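Do 211 demonstrations of one candle task teach it anything, or just that table?

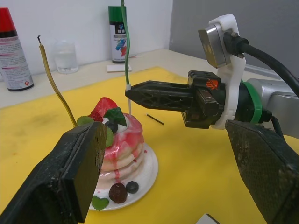 Ysaline Cordier doubts the count matters at all, and said so under my first draft of this post: if every run has the same mat and the same dessert, you have one example recorded many times over.

So that's my worry, put better than I put it. We're a small group gathering two-arm examples for a learning system. The task is placing and removing thin sticks on a fake pancake stack. We have 211 runs by hand control and the plan says 413. Before I sign off on more operator hours I'd like to hear from people who have trained on this kind of set. Does doubling it buy anything? The vendor guide for our recording software (Gromitz) says "more is better", which I would expect from someone who charges for storage.

Posted by Jevden

Albane Cordier

Stop at 211 for now and train on what you have. Hold back 24 runs, and make them the odd ones – plate turned, stick leaning, berries moved – or your test score will only tell you the system can copy its homework.

Then look at where it fails. Thin sticks are hard on wrist cameras. At some angles a stick is a few pixels wide, and a gripper finger can cover the end you need. If the failures are all in the last bit of the approach, another 202 runs of the same approach won't fix it. You need runs where the operator starts badly and recovers. Most groups throw those out as messy. I wouldn't.

Also check your operators. We had one person record nearly everything in February and the system picked up her habit of pausing before each grasp. It looked thoughtful. It was useless.

I don't buy the claim that background clutter on its own makes a set "diverse". Moving a can at the back of the table is cheap, and you get what you pay for.

Weditard

just record more, storage is cheap. we did 413 on a cup task and it worked fine

Albane Cordier

Worked fine on which table? If it was the one you recorded on, that's the thing being asked.

Halás

Not a full answer, but try changing the mat color before anything else. Takes 9 minutes. Ours fell apart completely – it had learned the mat.

Last updated 3/9/25

We use cookies to remember your sign-in. Accept | Settings

Contact us | Copyright, all posts belong to their authors | Back to top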